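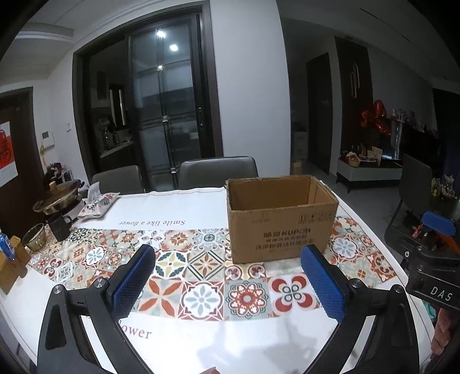

Indow Snack Box Set

README for the October release

Contents

Indow is a set of two-handed manipulation examples recorded with hand-held grippers at dining tables in ordinary homes. The task is moving small packaged snacks between a tabletop and an open cardboard box. Every episode was performed by a person holding one gripper in each hand. There is no robot arm data in this release.

The set holds 2,713 episodes. Each one covers a single attempt at a single instruction, from the first movement toward the table until both grippers are clear of the box. Failed attempts are kept and labeled.

Tasks

pack: snacks start on the tablecloth and go into the box.
unpack: snacks start in the box and go onto the tablecloth.
sort: snacks start in the box, and only the ones named in the instruction come out.
steady: one gripper holds the rim of the box while the other places or removes an item.

The steady task was split off from pack late in the project. Some early pack episodes contain a steadying grip and were not relabeled. If you need clean examples of one-handed packing, filter on rim_contact as well as on the task name.

Setup

Each gripper has two fingers with blue pads and its own camera. The box is printed corrugated cardboard, used without its top flaps, and it is not fixed to the table. It slides when pushed. Collectors were told to let it slide and carry on, and to put it back only between episodes.

Items are small sealed packets and wrapped pieces in mixed colors. We picked shiny wrappers on purpose. They change appearance a lot as the gripper moves over them, and earlier models trained on matte blocks did badly on them. Crimped ends are the easiest place to grip and collectors tended to favor them, so expect grasp points to be unevenly spread.

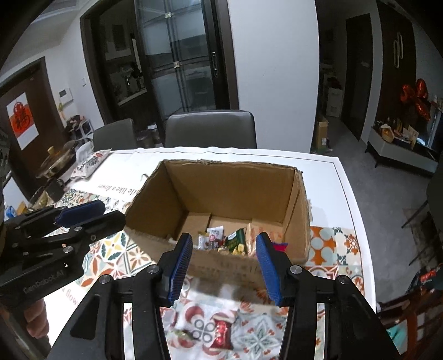
Tables were left as the household had them, apart from clearing enough space for the box. Cookware, bowls, tissue boxes and bags stay where they were and count as background. Patterned tablecloths were allowed. On a busy cloth a small packet can be hard to pick out from the print, and annotators were asked to check the neighboring frames before marking an item as absent.

Files

Each episode folder contains:

left.mp4 and right.mp4, one video per gripper
pose.csv, gripper position and orientation
width.csv, opening between the fingers
meta.json, instruction, task name, outcome, rim_contact, home code

Times in the CSV files are in seconds from the start of the episode. Left and right refer to the collector's hands. The other gripper often shows up in each video, sometimes with part of the hand holding it. We do not mask it.

Outcome labels

success: all items named in the instruction ended up where they should be.
partial: at least one item did, and at least one did not.
fail: none did, or the collector stopped early.

A packet that lands across the rim and stays there is partial. A packet dropped and picked up again inside the same episode does not change the outcome, but it is noted in meta.json under drops.

Splits

The validation split has 200 episodes, taken from 8 homes that do not appear in training. Please do not move episodes between splits by task name — the homes would end up mixed.

Known problems

Pose drifts when a gripper is held low and close to the box wall, where the camera sees mostly cardboard. Drift is worst in unpack and sort.

Glass doors and ceiling lights give reflections that the tracker sometimes follows for a moment. Affected rows have track_ok set to 0.

Printed text on boxes and cloths may be upside down from the collector's side of the table. Do not flip the videos to correct it.

The width reading is less reliable with the fingers nearly closed. Use it to tell open from closed, and be careful with thin packets.

Related sets

Sornulholm uses the same folder layout with kitchen drawers. Zorkgate is older, has one gripper only, and stores pose in a different axis order. The conversion script in tools/ handles the Zorkgate files.

Maintained by the Ó Gríofa data group. Report broken episodes with the folder name and the time in the video where the problem starts.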